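Search this forum Search Advanced search

Draft practice note for handheld gripper sessions at windows - comments invited
Thu 3 January

S_Heydari_Medo
The working group at Medo has prepared a short practice note for demonstration work carried out at window ledges with paired handheld grippers. The main provisions are as follows. The operator holds both grippers over the ledge before recording begins. An open sash must be resting on its stays. One cloth is used per session, and the marker tags are wiped every 18 recordings. A session does not exceed 200 recordings. Comments from member sites are welcome.

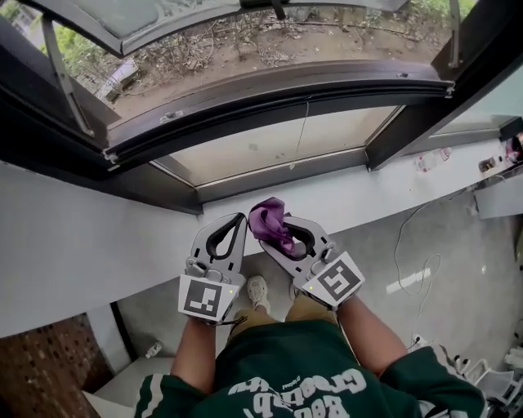

The note also requires that small items be moved to one end of the ledge, and that cables on the floor be routed away from the operator's feet. Closed shoes are mandatory.
Soudabeh Heydari

wusham_ops
Our site supports the note in general but objects to the clause on open windows. Daylight changes during a session, and an open sash adds reflections. We would prefer that windows remain closed at all times.

golestani_lab
We cannot agree. Wiping a ledge under an open sash is a task in its own right, and a rule that forbids it would leave the work incomplete. A limit on wind would be more useful. In August we discarded two full sessions after gusts moved the cloth.

wusham_ops
A wind limit requires an instrument at every site. Who will supply it?

Brisanby-QA
May I raise a separate point. The draft says that tags must be "clean." Our auditors will ask what that means. We suggest "free of marks when viewed from the operator's position" - this can be checked without tools. We also ask for a five-minute rest after each block of recordings, as wrist fatigue is our most frequent complaint.

S_Heydari_Medo
The wording on tags is accepted, and so is the rest period. On windows, I propose that open sashes be permitted where the task calls for them, with the position of the sash entered in the session log.

wusham_ops
We can accept the log entry. Our objection regarding reflections stands and we ask that it be recorded.

S_Heydari_Medo
It will be attached to the next draft.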